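# The handover that wouldn't let go

2023-03-24

Seven weeks into the headphone job and I've found a new way to fail. The left arm picks up, the right arm takes over, the left arm opens. On Geltum, the left arm's controller, "open" turned out to be more of a suggestion.

It had read its own grip force as zero, decided it was holding nothing, and squeezed a bit harder to check. Meanwhile the right arm pulled. Two arms, one headband, and me lunging for the stop button with a biscuit in my mouth.

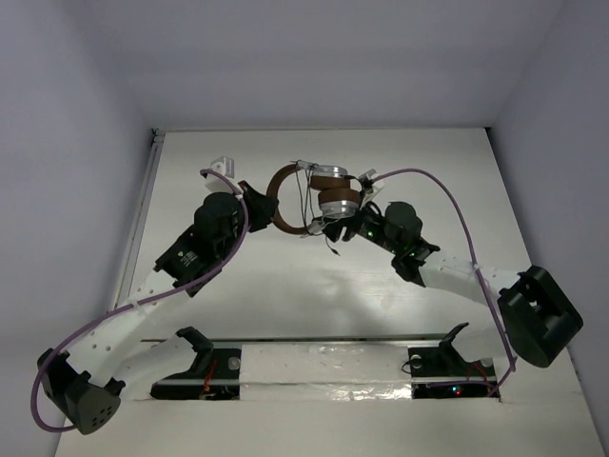 The fault was mine, of course. I'd set the release timeout to 1,000 milliseconds on one side and left the default of 82 on the other, so the two of them were never going to agree about when the handover was over. The log had been telling me so for days, in a file I'd named "misc".

Both sides now share one number, and if either motor current climbs during a handover, everything stops. I've also moved the stop button to the side of the desk I sit on. Trinix, my other project, can wait until April.

The biscuit was a write-off.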